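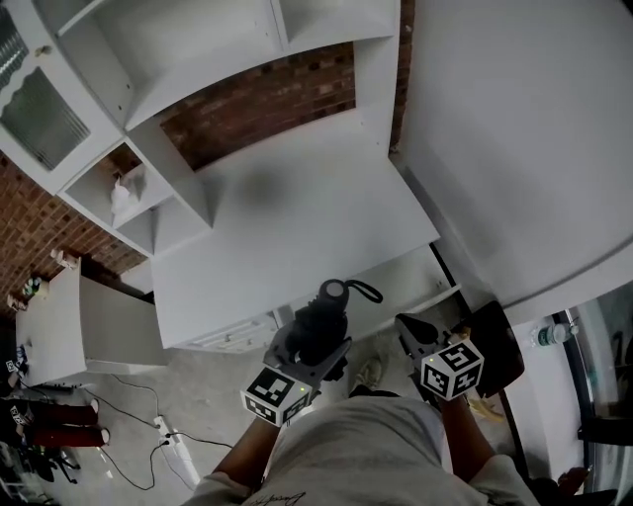

Both grippers up at the white hutch, green lights on.

Okay, I've been promising a post on our session rules since December, and Thư Vũ finally told me to stop polishing it and put it up. So this is the whole list, or the parts of it I get excited about!

Quick background for anyone new. We record people doing ordinary household jobs with a gripper in each hand, and those recordings go into teaching a robot arm to do the same jobs. Our project is called Gereo. The rules live in a shared doc that started as 6 lines and has grown a lot, mostly through arguments, and I love it more than I should.

Cubes first. Each gripper carries a cube printed with black square patterns, and the tracking depends on seeing those patterns cleanly. So: don't hold the cube, don't rest a thumb on it, don't put tape over any part of it. If a corner is scuffed, swap the cube before you record. We used to let people finish the batch and swap afterward, and I'm so glad we stopped, because sorting good takes from bad ones later is miserable work.

Next, the lights. Both have to be green before you move toward the furniture. Look at the left one, look at the right one, say "green, green" out loud. Yes, out loud, even when you're alone in the room. Tươi Vi brought that over from her old job at Mellero and I thought it was silly for one whole morning. Then I caught myself starting a take with the right gripper asleep, and now I say it louder than anyone.

Then there's the floor, and this is the section we rewrite the most. Power strips and black cables have a way of getting right behind your heels, and with both hands full you can't grab anything if you trip. Our rule is that you walk your path once with empty hands before you pick up the grippers. Closed shoes, always. If a cable crosses the path and can be moved, move it. If it can't, change the path. I'd like us to go further and tape down every run, but Thư thinks tape makes people stop looking at their feet, and she may have a point. Still open! Opinions welcome.

Furniture. Don't clean up the room to make it look nice for the recording. Real homes have water bottles and crumpled bags and chairs parked at odd angles, and the arm is going to meet all of that someday. What we do ask is that you leave things alone between takes unless the task sheet says to move them. The task sheet also says which drawer or shelf you're working on, and you read it before every take, even the 50th.

Drawers get their own line: pull by the knob, slowly, and never force one. Old drawers stick. A stuck drawer is a perfectly good take, so let it be stuck, stop, and mark it that way in the log. Please don't delete failed takes. We're closing in on 3000 recordings, and the failures are some of the most useful ones we have.

Breaks! Ten minutes of rest after every 100 takes was the old rule, and it was a bad rule. Wrists don't care how many takes you've done, they care how long you've been holding things up in front of you. Now you stop when your grip changes, and whoever is running the log can call a stop for you without any discussion.

Last one, privacy. The cameras pick up the room around the task, so mirrors and glass get checked before we start. Anyone else who might show up in a reflection gets asked first. Mail, family photos and screens go in another room.

Tươi is turning all this into a one-page sheet to hang by the door, and I'll post it when she's happy with it. If your group has rules for handheld work, send them over, especially anything on cables. I will read every word.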